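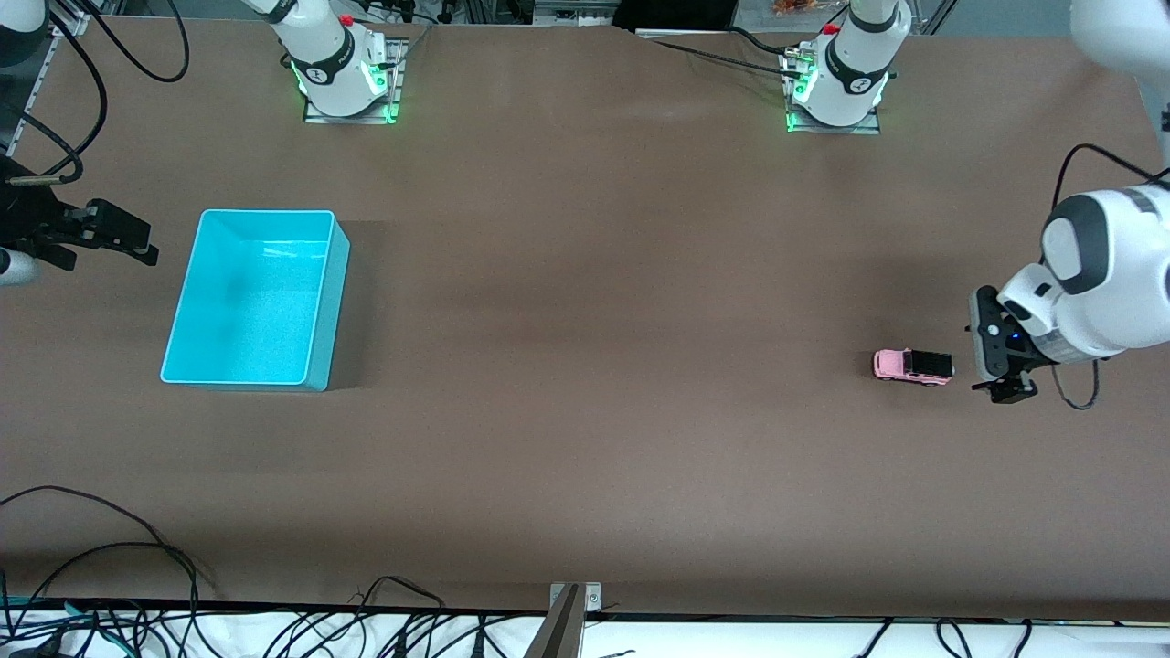 Notebook Wergate bench Stores Older entries Newer entries

May, started 9.20

Pink vehicle back out on the brown table. Item 1003 in the Lestamska box. It is down in the stores list as "car, pink", which I have changed to "vehicle, pink with black rear", as there was a search for it last month that went nowhere and I think the label was the trouble. Howard Dawber calls it the truck and Trevor Greenwood calls it the jeep. I don't mind what it gets called as long as the label has both colours on it.

Weighed it first. 43 g, same as on the card. Wiped with a damp cloth, left to dry on a paper towel, weighed again, no change.

Rolling. Straight edge taped down along the table, vehicle started from the short ramp with the front leading. Want it to go 40 cm and stop without touching the edge. First few runs pulled to one side. Turned it round and ran it black end first and it pulled the other way, so I blamed the table and got the level out. Table is fine along its length. Across, the bubble sits slightly off but inside the lines, and I had the level on top of a bit of old tape for the first reading, so ignore that one (crossed out on the sheet).

Hair round the front axle. Picked it out with the fine tweezers. There was more than I expected for something that size. Runs after that:

run 1: 38 cm, straight
run 2: 41 cm, straight
run 3: 40 cm, straight
run 4: hit the edge, my fault, let go crooked
run 5: 39 cm, straight
run 6: 40 cm, slight drift at the end

Good enough. No oil used. The card says somebody oiled it before and I suspect that is how the hair got stuck there in the first place. Have written NO OIL on the card.

10.45

Table top. The mottled pattern makes it awkward to see dust and crumbs of rubber. I only found them by running a hand across. Anyone doing rolling runs should wipe it down beforehand, the whole width, and then go over it dry. The Goodall cleaner leaves a film if it is used neat. Two capfuls in the small bucket is plenty. I tried a patch neat near the front and the vehicle slowed down noticeably when it crossed it, so that patch got done again with plain water and was all right after.

Tape: the green roll lifts cleanly if taken off the same day. The cheap clear stuff does not. Spent ten minutes on one strip with a thumbnail. Please don't use the clear stuff on the brown top. I have put it in the bottom drawer with the parcel things.

Colour check. Held the pink part against the Lestamska colour sheet by the window. Nearest is the third pink down, a touch lighter than the sheet. Could be fading or could be the sheet, which has been pinned up in the sun at Adulgate for goodness knows how long. Ask Howard whether there is a sheet that has been kept in a folder.

Join between the pink and the black: ran a fingernail along it, no gap I could feel. No change from the last card entry.

11.30

Trevor rang from Adulgate. Their box came without a packing list and he wants to know whether ours did. It did, but it is a copy of a copy and the bottom two lines can't be read. Sent him what we have. He thinks they have two vehicles of the same pattern in other colours and will look. If so it would be worth doing the same runs on those with the same ramp, which means either he borrows our ramp or I measure it properly and he makes one. Measured it: see the sketch on the back of this page. The height is to the top of the lip, not to the bench.

Left to do:
- new label for 1003, both colours
- find the proper lid for the Lestamska box, the one on it belongs to something else
- ask Howard about the colour sheet
- more green tape
- copy today's runs onto the card in pen, they are only in pencil

Lunch. Runs with the longer ramp this afternoon if the table is free.

2.15

Long ramp is too steep. It went off the end of the straight edge each time. Gave up after three and put the short one back.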